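3. Methods

3.1 Study sites and participants

We collected data in two places. Plernari is a market town with a covered hall, a weekly produce market and a ring of newer housing to the north. Korkutell is smaller and sits higher in the same valley, with most of its households in older buildings along one road. The two were chosen because they share a waste contractor and the same collection calendar, so differences in how people sort could not be put down to differences in what they were asked to sort.

Households were recruited by letter in February and followed up at the door by the second author. Of those who replied, 68 agreed to take part for the full study period. We asked that one adult in each household act as the contact person, and that this be the person who usually takes out the waste. In 22 households two adults said they shared the job equally. In those cases both were interviewed, and their answers were entered as a single record after they had agreed on a wording.

Renters and owners were both included. We left out households with a commercial kitchen on the premises, and we left out shared student housing, where residents changed too often for the diary to be kept by the same person.

3.2 The sorting diary

Each household kept a paper diary. The diary had one page per day and asked for three kinds of entry: what was thrown away as food waste, what was thrown away as packaging, and anything the person had been unsure about. The last column was the one we cared about most. Earlier work on household sorting has tended to rely on weighing what ends up in the wrong bin, and weight says little about items that people hesitate over and then place correctly.

We did not give participants a list of difficult items. In a pilot, the list itself became a prompt, and people wrote down the items on it whether or not they had handled any that day. The final diary left the column blank except for the heading "Not sure about." Participants could write as much or as little as they wanted. Some entries were a single word, and others ran to half a page and included a drawing.

Diaries were collected every two weeks. At each collection we asked whether any days had been missed, and missed days were marked as missing instead of being filled in from memory. Corina Aigner transcribed all of the Plernari diaries and Alois Schnyder all of the Korkutell diaries. They then exchanged a portion of the pages and transcribed them a second time, blind to the first transcription. Disagreements were nearly all about handwriting and were settled by phoning the household.

3.3 Coding of uncertain items

Entries in the "Not sure about" column were coded in two passes. In the first pass we recorded the item in the participant's own words. In the second we assigned one main reason for the uncertainty, using a scheme worked out from the pilot diaries. The reasons were mixed material, residue left on packaging, unclear or missing label, conflicting advice, and size. An item could carry a second reason if the participant had stated one.

Residue needs a short comment. Many participants wrote that a container was "dirty" without saying how dirty, and the local rules do not set a limit either. They say that packaging should be empty, and leave it at that. We coded residue only where the participant mentioned food, grease or liquid as the source of doubt. An entry such as "yogurt pot, rinsed, lid off?" was coded as mixed material, as the question concerned the lid. 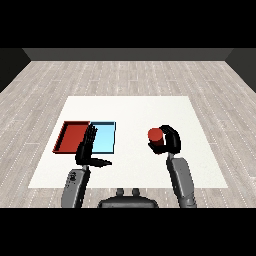
Conflicting advice was the hardest code to apply. Participants often cited a source that we could not check, such as a neighbor or a leaflet that had since been thrown out. We decided to accept the participant's account as given. The code therefore describes what people believed they had been told, and should not be read as evidence that the contractor or the town gave out contradictory instructions. Where a leaflet was still in the house we asked to see it and noted the issue date.

Both authors coded the full set. Where the main reason differed, the entry was discussed, and if no agreement was reached it was placed in a residual category. The residual category was kept in all counts but left out of the comparison between towns.

3.4 Interviews

Interviews took place in the participant's home, normally in the kitchen, and lasted no longer than 48 minutes. We began by asking the person to walk us through what happens to waste from the point where it leaves their hand. This produced long and sometimes wandering answers, which we let run. Later questions covered where bins are kept, who empties them, how the household learned the rules, and what happens when someone gets it wrong.

Storage came up in almost every interview even though we had planned only one question on it. Older kitchens in Korkutell have little room under the sink, and people there described using bags on door handles, a shelf in the stairwell, or a crate on the balcony. Several said they sorted correctly in the kitchen and then lost the separation on the way down, when two bags were put into one for carrying. This kind of error does not appear in the diary, which records a decision at the moment of disposal. We return to it in Section 5.

Interviews were recorded with consent and transcribed in full. Names of neighbors and building managers were removed. Quotations in the results have been lightly edited for length, and pauses and repeated words have been taken out.

3.5 Limits of the approach

Keeping a diary changes behavior. Participants told us so themselves, and a number of them said that they had started reading labels only when they knew they would have to write something down. The effect was strongest at the start. For this reason the first diary booklet from each household was treated as practice and was not included in the analysis.

The people who agreed to take part are likely to be more interested in sorting than those who did not reply. We have no information on the second group beyond their street. The share of renters among participants is lower than in the housing records for either town, and the results should be read with that in mind.

We also note that the collection calendar changed once during the study, when the paper collection in Plernari moved to a different day. Diary entries for the following two weeks contain more doubts about timing than about material. These entries were kept, but timing is not among the reasons coded in Section 3.3, and so they fall into the residual category. Removing them does not change the order of the main reasons in either town.

4. Results

4.1 What people were unsure about

Mixed material was the most common main reason in both towns. The items named most often were envelopes with windows, coffee packaging, and paper trays with a thin film on the inside. Participants rarely doubted glass.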